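Restunley Press to reissue Brunet's harbor trilogy in single volume

20/09/2024

Restunley Press will publish a one-volume edition of Mireille Brunet's harbor trilogy, bringing all three novels back into print in English under a single ISBN. The text has been reset from the author's corrected typescripts and runs to 1,230 pages, including notes and a short bibliography.

The three novels, The Salt Ledger, Low Water and A House for the Pilot, were first issued in English as separate paperbacks by Kerekes, whose rights lapsed last year. Copies of the second volume have been hard to find since then, and library holdings are uneven. Many systems own the first and third books but not the second.

Under the agreement, Restunley holds print, e-book and large-print rights in English for 10 years. Audio rights were sold separately to Vestier, which plans to record the novels one at a time. No narrator has been named. The French-language editions are not affected.

The new volume restores 14 passages that were cut from Low Water when it was first translated. Most are short, a paragraph or less, and concern the inventory that the customs clerk keeps of goods left unclaimed on the quay. The longest is a full chapter, told by the clerk's sister, which explains how the pilot's house came to be sold. In the Kerekes edition the sale is mentioned once and its date does not agree with the date given in the third book. The restored chapter settles the matter in favor of the third book. 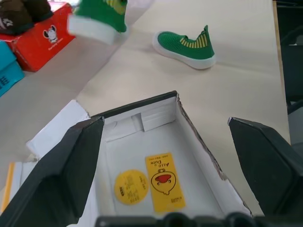

Place names have also been made consistent. The earlier paperbacks were the work of two translators, and the same street, canal or ferry landing could appear under different names from one book to the next. Restunley's editors kept the French form for streets and used an English form for features of the coast. A table at the back of the volume lists every name that changed, with the page where it first occurs, so that readers who own the older paperbacks can match the two.

Brunet reviewed the restored passages and approved the final text. In a note printed before the first novel she writes that she made no other changes. "I was asked whether I wanted to revise the ending of the third book," the note says. "I read it again and left it as it was."

The trilogy follows one family of harbor pilots across four generations, beginning with the dredging of the inner basin and ending with the closing of the pilot station. The first novel is told through account books and letters. The second uses a single narrator, the customs clerk, and covers one winter. The third moves among several members of the family and is the longest of the three. Each can be read alone, although the third assumes some knowledge of the lawsuit described in the first.

The hardcover is sewn and has a ribbon marker. The paperback, to follow next year, will be glued and printed on lighter paper with the same pagination, so that citations will hold for both. The e-book carries the print page numbers as well. Notes appear at the end of each novel in all formats, with the bibliography and the table of names at the back of the volume.

The jacket and interior were designed by Brendetti, the studio responsible for Restunley's other single-volume reissues. The body text is set at 10 points. A family tree is printed on the front endpapers and a plan of the harbor on the back. Both are redrawn from the ones in the French editions and were missing from the Kerekes paperbacks.

Advance reading copies are being sent to reviewers in September and contain the full text, without the endpaper drawings. Reviewers are asked to check quotations against the finished book, as page breaks in the notes may still shift. Booksellers can order through Restunley's usual distributor. Libraries that want the large-print edition should place a separate order, as it will be issued in three parts under its own set of ISBNs.

Restunley said it has no plans to reissue Brunet's earlier story collection, the rights to which remain with Kerekes.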